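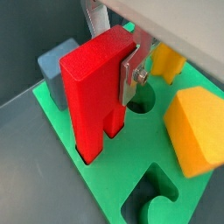

I'd been on the Tierney kit's waiting list since June, so when the people who make it offered me an afternoon at their workshop in Burgate I said yes before I'd checked the train times. (Two changes and a bus, if you're coming from Cidville. Bring a book.)

If you haven't come across it, the Tierney is a teaching kit for small robot arms. You supply the arm. They supply a two-finger gripper, a wrist camera, a bin, a set of puzzles and a login for the software that ties it all together. It's sold mostly to high schools and colleges, although the co-founder I spoke to told me a fair few have gone to people with a spare room and a patient family.

She asked me not to use her name, on the grounds that her old students would find the article and pick holes in it. She taught senior technology classes before this, and it shows. Within five minutes I'd been handed a block and told to put it in its slot with my eyes shut.

"How long did that take you?" she said. Ages, I told her. "Right. And you've got fingertips. The gripper's got two bits of aluminium and whatever you've stuck on them."

The shape sorter is the exercise everybody starts with. I asked why a toddler's puzzle, when the brochures from other companies are full of arms pouring coffee.

"Because you can tell if it's worked," she said. "A kid in Year 9 can look at it and tell. Is it in the slot or isn't it? With pouring you end up arguing about how much spill is allowed. And a block that goes in crooked teaches you more in a minute than I could in a whole lesson at the whiteboard."

The boards are foam, and she says that was a fight. An early supplier wanted to do them in hard plastic, and her business partner, who looks after the hardware side, ran a batch and went through three gripper fingers. Foam gives a little. If your arm comes in too low, the board takes the knock and you carry on.

"We got told foam looked cheap," she said. "Well, it is cheap. You can replace a board for 8 dollars. I don't see the problem."

I had a go myself, driving the arm with the little hand controller that comes in the box. You record yourself doing the task over and over, then the software trains on those recordings and has a try on its own. The starter lesson asks for 50 recordings. I did six and needed a cup of tea. It's oddly tiring — you watch the wrist view on the screen and your shoulders creep up to your ears.

The wrist view was what I most wanted to ask about, having read complaints that it's hard to work from. Half the time the fingers are in the way of the thing you're trying to see.

"Yes, they are," she said, quite cheerfully. "People write to us and say the finger's blocking the hole. It'll block the hole on any arm with a camera down there. You can add a second camera overhead, the software takes two, and for the harder boards I'd tell you to. But do the first lessons with just the wrist. You learn to come in from a different side."

I asked what the commonest support email was. Lighting, she said, without stopping to think. Somebody records everything in the morning, runs it after lunch with the sun coming in, and the arm misses by a finger's width. Second is people who've set up the bin on a wobbly desk. There's a page on both in the manual now, and she reckons it has halved her inbox.

Then we got on to money, which I always find awkward and she plainly doesn't. The full kit is 3,038 dollars without an arm. The puzzles, bin and lesson plans come on their own for 400, and that's the one she'd point most home users to if they already own a gripper.

"I'd sooner sell you the small box and have you use it," she said. "There's a school in Clulton that bought the lot and it sat in a cupboard for two terms. That bothers me. I ended up driving over there with a bag of spare boards and running the first class myself."

Did they use it after that? They've ordered more boards, she said, so either they're using it or they're eating them.

My own gripes, for what they're worth. The controller cable is too short. The software wants an internet connection for the training step, which will rule it out for some schools, and she admitted an offline version has slipped twice. And I'd have liked the lesson plans on paper. She said I was the second person that week to ask, and wrote it on the back of her hand.

The next batch of kits ships to people on the list first. I've put myself down for the small box.

Posted 2024-10-02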